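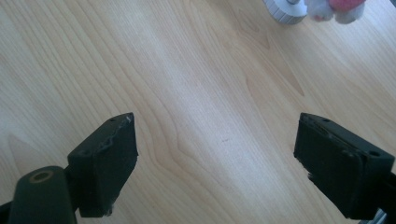 Table refinish, part 3

Final coat went on in June and has had 14 days to cure. Sanding sequence was the usual, stopping at 200 before the first coat and going to 2,000 by hand between the last two. Each coat got 40 minutes before I touched the next panel.

The top came out pale, with a slight gloss. In daylight the sheen washes out parts of the top, but the looped figure near the middle still reads well. I oriented the boards around it at Kwadwo Opoku's suggestion and would do the same again.

Next is the underside, one coat only. Ama Ametepe asked about wax. I'm leaving it off until the finish has seen a few weeks of plates and elbows.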